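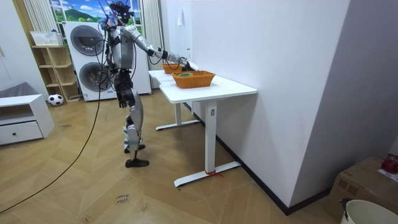
Section 4: Setting up the sorting table

Okay, the Skirnar desks are built and standing on their own feet, so now we get to the part I like best! By the end of this section you'll have a sorting table with woven baskets, paper labels and a little play fruit to try it all out with. Set aside half an hour, more if you're fussy about labels (I am).

What you need from the Favora box:
- the orange baskets
- the bag of play fruit
- the red ribbon, cut into short lengths

What you need from home: plain white paper, a dark marker, clear packing tape, and a damp cloth.

1. Push the desks end to end along a wall. Leave a finger's width so the tops don't rub on the paint when somebody leans on them.

2. Set both tops to the same height. If you bought the Rothe legs, check them from the side as well, with your eye right down at the edge. A small step between the tops is easy to miss until a plum rolls over it.

CAUTION: Take everything off before you change the height. I once sent 53 wooden cherries under a radiator and I'm still finding them.

3. Tie a length of red ribbon around the base of the front leg. I use it to mark the desk I've leveled, and everything after that gets lined up to the ribbon leg. A double knot is plenty, and trim the ends if they bother you.

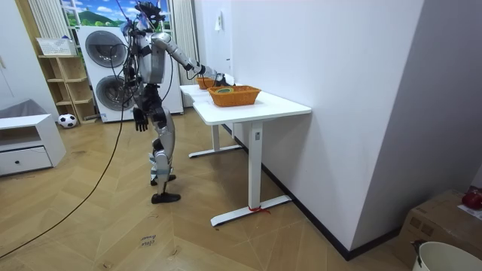 Birgit Pfeiffer
Set-up guides, Zondale

4. Wipe the tops and let them dry all the way. Tape on a damp desk lifts at the corners by lunchtime.

5. Put the baskets out. I like one near the front and one farther back, with enough open table between them to put things down while you make up your mind. Keep the rims well in from the edge.

Note: The baskets in set 324 are a bit flared, so they look bigger on the table than they did in the box. If yours feel crowded, spread them over both desks.

6. Write your labels by hand, one word each. Please don't fuss over the lettering - thin, wobbly writing is fine as long as you can read it standing up.

7. Lay each label flat in front of its basket and tape it to the tabletop. Smooth from the middle out. I used to tape labels to the baskets themselves, and they never stuck to the weave for long.

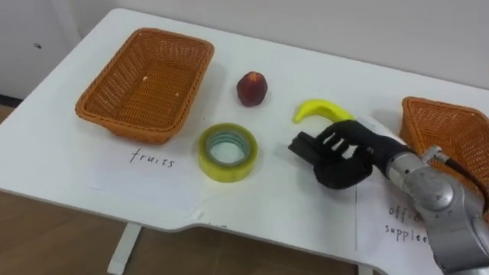

Basket, label and tape, with a plum-or-peach and the toy banana on the table.

8. Put a few pieces of fruit on the open table and try sorting them. Mix your colors! A yellow banana and something dark red make a nice first pair.

9. Leave the tape out until you've done a full round. You'll want to shift at least one label, trust me.

Moving the baskets later

Peel the label up slowly from one corner, slide the basket over, and put the label back with fresh tape. Old tape leaves a cloudy patch on a white top, so rub it off with a drop of dish soap the same day.
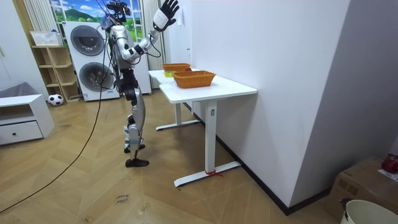
One reader wrote in January that she'd skipped the paper labels and sorted by color instead, and it went fine until the limes and the green apples had to go in different baskets. She's gone back to labels, and she wanted to know if she could laminate them.

Sure, go ahead, but use matte pouches if your table is near a window. The glossy ones catch the light and you end up tilting your head to read them. Round off the corners with scissors before you tape them down, too, or they'll snag your sleeve.

10. When you pack up for the day, put the fruit back in its bag and leave the baskets where they are. Section 5 covers stacking and storing.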